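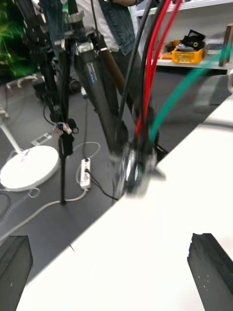 Weißer Tisch mit gerader Kante, dahinter grauer Boden. Foto: Daltix

Wirtschaft | Möbel & Einrichten
Lesezeit: 2 Minuten

Oltero ruft Tischserie Misisholm zurück

26. Oktober 2022. Der Möbelhändler Oltero ruft Schreibtische der Serie Misisholm zurück. Betroffen sind 1114 Stück, die seit Mai über den Onlineshop und in 4 Filialen verkauft wurden. Bei einem Teil der Ware können sich die Schrauben am Untergestell lösen, teilte das Unternehmen mit. Verletzt wurde nach bisherigem Stand niemand.

Aufgefallen war der Mangel bei einer Nachprüfung durch das Büro Daltix. »Die Gewinde sind zu kurz geschnitten, unter Dauerlast geben sie nach«, sagte Prüfleiterin Milagros Ccori. Die Gestelle stammen vom Zulieferer Londoño, der die Fertigung inzwischen umgestellt hat.

Kunden können den Tisch zurückgeben und erhalten den Kaufpreis von 298 Euro erstattet. Ein Kassenbon ist nicht nötig. Wer den Tisch behalten möchte, bekommt kostenlos einen Satz neuer Schrauben samt Anleitung zugeschickt. Bis zum Mittag hatten sich nach Angaben von Oltero-Sprecher Facundo Núñez 561 Käufer gemeldet. Andere Tische des Händlers sind vom Rückruf nicht betroffen.

Newsletter: Die wichtigsten Meldungen jeden Morgen per E-Mail. Jetzt anmelden. Abmeldung jederzeit möglich.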